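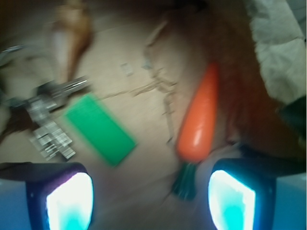
Hi everyone, Annelore asked how I pack the quiet bags for the long drive and I promised I'd write it up, so here goes, and sorry it took me until after the holiday weekend. I've been doing these since my oldest was three and I'm on my third kid now, so I have opinions! My big rule is that everything gets laid out on the table before any of it goes near a bag. I want to see the colors and shapes next to each other. The orange carrot with the green leafy top is always the first thing I reach for, it's smooth and shiny and easy for a little hand to hang on to, and then I like something flat and plain with it, like the green block. A carrot can be a rocket or a phone or lunch for a stuffed rabbit. A green block can be pretty much anything, usually a bed.

On 2019-09-02 Annelore Nolte wrote:
> Colin, you said at the Feltotcombe picnic that you don't use those
> zippered organizers any more and just do paper bags. Do they really
> hold up? I bought the Lusteo one with all the pockets and my two
> spent the whole ride opening and closing the pockets and never
> touched a toy. Also what do you put IN there? Mine are 2 and 4 and
> we have 300 miles to do in December. Help!
> Annelore

Yes, paper bags. Plain brown ones, the kind you get with groceries. I roll the top down a few times so it makes a fat soft collar and the bag stays open by itself on the seat. It gets crumpled and I don't care. When it rips I get another one out of the drawer. We had a Hakus seat-back thing for a while too and it was fine, but things went into the bottom pocket and stayed there until spring.

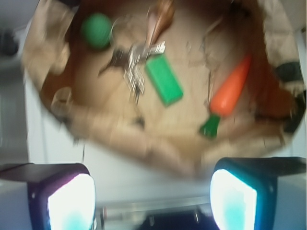 Carrot, block, green ball and the keys, all in one paper bag.

About the keys. I know some of you will write in about the keys. My kids have turned up their noses at every set of plastic ones I ever bought, and they will sit with a bunch of old metal ones forever, so a bunch of old ones it is, but ONLY when there's a grown-up in the back seat, and never for a baby who still chews on everything. Annelore, for your two-year-old I'd skip them and put in a second ball. Check the size on the ball too, I won't use one that's small enough to worry about with a kid that age.

Don't fill the bag up! My first one had 17 things in it and it got dumped on the floor before we were out of the driveway. Four or five is plenty, and I keep a second bag up front and swap at the gas stop. They've forgotten the first one by then and you can swap it right back later.

Does anybody still have the felt food from the Frerichs rummage sale, by the way? We lost our tomato and there has been grief. I'd happily trade a stack of board books for it.

Colin Inskip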